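Kutness Desk Drawer Notes: sorting small things into clear trays

README and data card, last revised December 17, 2022
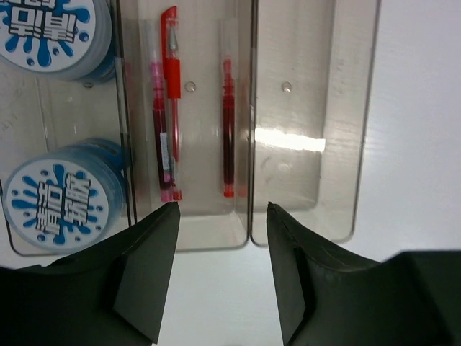
Kanini Kaijage wrote to us after the first release that pens and cleaning gel should never share a drawer, let alone sit in neighboring trays, and that she would sooner give up a whole tray than see the two kinds mixed. We have kept her remark in mind ever since, and you'll find her rule in the notes under "keep apart," although a good half of our contributors go on putting the two side by side and seem perfectly happy with it.

What this is

A collection of pictures and short written notes on how people put away the little things that live on a desk: pens, jars of cleaning gel, clips, erasers, rolls of tape, and all the other odds and ends that pile up by the end of a working week. It began as a shared folder between Ingeborg Lenz and Archana Mathur, who were trying to settle a friendly argument over whether long narrow trays are better than square ones (they still don't agree, bless them both), and it grew from there as friends asked to join in.

What's inside

The collection holds 3,804 entries. Each one has a picture, a note of what went where, and a line or two in the contributor's own words. Entries are grouped by tray layout, and there are 7 layouts in all. The longest note runs to 120 words, and we do ask you to stay under that, much as we enjoy reading your stories!

How things are named

We use plain words. A pen is a pen, whether it has a cap or a button. Anything round with a lid is a jar, so the blue ones marked 清洁 and 软胶 ("cleaning" and "soft gel") go under "jar," with "cleaning gel" as the second tag. Please copy labels in the language they're printed in and put the English next to them, the way Diễm Khương did so patiently for the whole first batch.

Laying out your trays

Set the trays side by side with their long edges touching. Pens go in lengthwise. Jars sit with the lid up, and it doesn't matter which way the writing faces, though Archana will turn hers every time. If a tray has space left over, leave it that way and write "room to spare" in the note.

Known gaps

White and pale tabletops are far more common here than dark ones. Clear trays can be hard to make out against them, so check the notes if you aren't sure where one tray ends. The Novmont batch has 60 entries with no second tag, and Hanyu Han is working through those as time allows.

Sending us yours

New entries are welcome all year, but we add them in one go each September. Put your name the way you'd like it to appear, or leave it off.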